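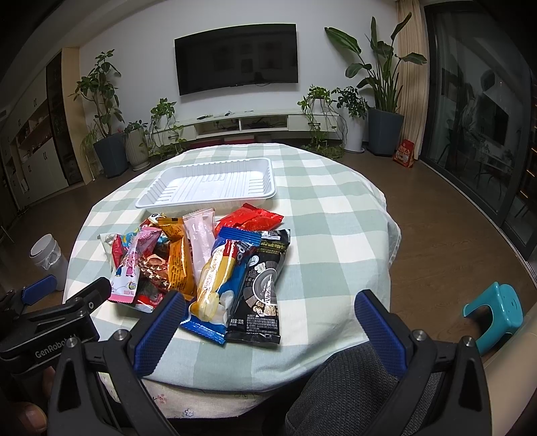
3.2 Gripper setup and pad maintenance

Brustoleo Proceedings | 18 October 2020 | Print this article | E-mail this article | Shares: 23 | Comments: 5

Figure 3. Tray-loading task at the Arnine site, with wrapped snacks on a checkered cloth and an empty white tray behind them.

The tray-loading task uses a matched pair of hand-held grippers, one in each of the operator's hands. Both units have two black jaws driven through open linkages. A blue textured pad is fixed to the inner face of each jaw. The pads carry all contact forces during a grasp, and their condition has a direct effect on how well crimped film packets are held. Setup follows the same order for both units.

The jaws are first opened to the mechanical stop and the pads are wiped with a lint-free cloth. Each pad is then inspected under a side light for film residue, flattened texture and lifting at the corners. A pad with any lifting is replaced together with its partner on the opposite jaw, so that the two contact faces wear at the same rate. In February, 3 pad pairs were replaced on this schedule and none were replaced outside it.

Linkage play is checked next. With the jaws closed on a steel gauge, the operator applies a light side load at the tip and reads the deflection on a dial indicator. If the reading is above the limit in Table 2, the silver screws at the joints are removed, cleaned and refitted with fresh thread locker. Tightening is done in two passes, with the jaw cycled by hand between passes. 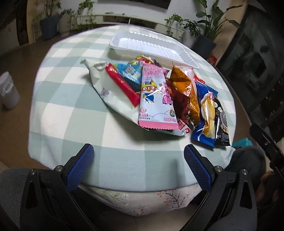
The jaw-opening signal is zeroed only after the linkage check, as retightening the joints shifts the closed position slightly. The zero is taken with the pads in contact and no object between them. It is repeated five times, and the median value is stored with the session record. Sessions in which the stored zero differed from the previous one by more than the tolerance were excluded from the Barbier split, leaving 89 sessions for analysis.

Glossy wrappers were the most demanding items for the pads. Narrow packets could be gripped across the body, but larger bags required a grasp near the crimped seal, where the film is stiffer. Repeated grasps at the seal left fine scoring on the pad texture. We therefore rotated the pads by half a turn at the midpoint of their service interval and logged the change in the Trarudgate maintenance sheet. The effect of pad rotation on slip rate is reported in Section 4.1.

Copyright Brustoleo Proceedings. All rights reserved. | Contact | Back to top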